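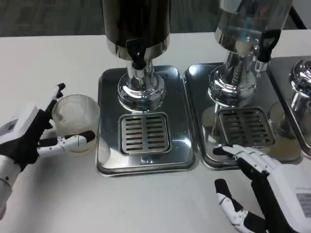 Ticket: Ersatz- und Beschaffungsbedarf Getränkestation
Projekt: Givel
Erstellt von: Freya Garside
Bearbeitung: Howard Garside
Status: wartet auf Freigabe
Priorität: mittel

20. Mai 2021, Freya Garside
Für den Ausgabetest mit drei Edelstahlspendern brauche ich eine Entscheidung zum Budget. Der rechte Greifer liegt beim Anfahren mit den Fingern vorn auf der Abtropfschale des mittleren Spenders auf. Der linke hält das geriffelte Glas neben der Schale des linken Spenders und muss von dort unter den Hahn. Die Schalen stehen fast aneinander, zum Umgreifen bleibt kaum Platz.

Log meldet bei jedem Anlauf eine Kontaktkraft rechts über dem Grenzwert, danach Stopp. Neustart und neue Kalibrierung der Handgelenke haben nichts geändert.

Bitte prüfen, ob wir neue Fingerkuppen mit Kraftsensor bestellen oder die Station umbauen.

Antwort Howard Garside
Grenzwert war noch der aus März, also für den Aufbau mit nur einem Spender. Habe ihn angepasst, der Stopp kommt jetzt seltener, ist aber nicht weg. Die Parkposition der rechten Hand bitte 50 mm nach vorn legen, dann nochmal testen.

Zu den Kosten:
- Satz Fingerkuppen mit Sensor, Angebot Derken: 800 Euro netto je Hand, Lieferzeit 11 Wochen
- Halteplatte für die Schalen, Collska: Angebot steht aus
- Ersatzgläser: laufen über Verbrauchsmaterial, kein Antrag nötig

Im Gerätebudget ist für dieses Halbjahr nur noch ein Satz drin. Zwei Sätze gehen erst mit der neuen Planung. Ich würde zuerst die rechte Hand ausrüsten.

Antwort Freya Garside
Parkposition geändert, 5 Durchläufe, davon einer mit Stopp. Der Fehler tritt jetzt nur noch auf, wenn der Arm vom mittleren Spender zurückfährt. Für die Vorführung bei Costigan reicht mir das nicht, dort laufen alle drei Spender nacheinander.

Das Gitter am mittleren Spender hat Rückstände und muss gereinigt werden. Bitte außerdem gleich ein Reservegitter mit anfragen, falls Collska so etwas einzeln liefert.

Antwort Howard Garside
Anfrage an Collska ist raus, Halteplatte und Gitter zusammen. Die Platte soll die Schalen auf festen Abstand bringen, Maße habe ich aus deiner Zeichnung übernommen. Bestellung bei Derken liegt zur Unterschrift, ein Satz, rechte Hand. Bis zur Lieferung bitte den Rückweg mit halber Geschwindigkeit fahren und jeden Stopp hier eintragen.

Ticket bleibt offen.

4 Kommentare · 0 Mal geteilt

Kontakt | Impressum | Nach oben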